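Category: Laundry & Appliances > Open tickets

Posted 17th April by Stularano front desk

Ticket 3701 - washer, unit 6, Rirden building

Reported: door won't latch on first try, stops partway with error, load left in drum. Tenant wants clothes back today.

Checked so far:
- power ok, breaker ok
- drain filter pulled, one coin and a lot of lint. cleaned, back in
- door pushed shut by hand, clicked on third go
- ran rinse only, same error at 50 minutes

Looked at the hinge side next. Slight play when you lift the door, not much. Screws on the inner ring checked with a hand driver, none turned. Latch hook not cracked as far as I can tell. Bubble wrap stays over the lip till the job is closed, last time somebody scratched a front panel and we paid for it. 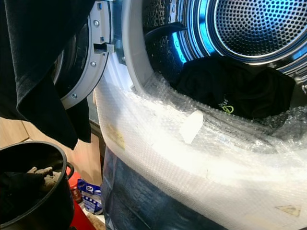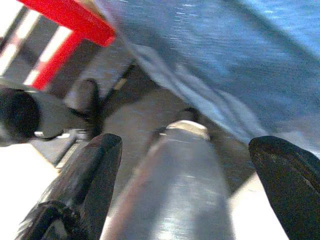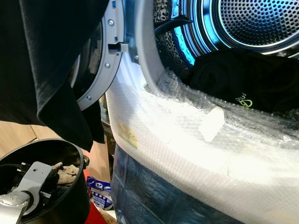

Next guess is the lock itself, not the hook. Called Bozkurt for the part, they quoted 310 plus delivery, asked them to check if the older lock fits - the Erach one we put in last August was cheaper and hasnt come back. Waiting on a call.

Update, afternoon: lock cover off, small bit of grey plastic jammed behind the slide. Picked it out. Latches first time now, 6 tries in a row. Empty spin finished, no error. Have NOT run a full wash yet.

To do:
- full load, warm, stay till it ends
- tell tenant to empty pockets before wahsing
- hold the Bozkurt order, dont cancel
- wrap off and floor cleared when done

Leaving open till the full load goes thru. If it trips again, order the lock and put the out of order sign back up.

Stularano Property Services - Contact the desk - Back to top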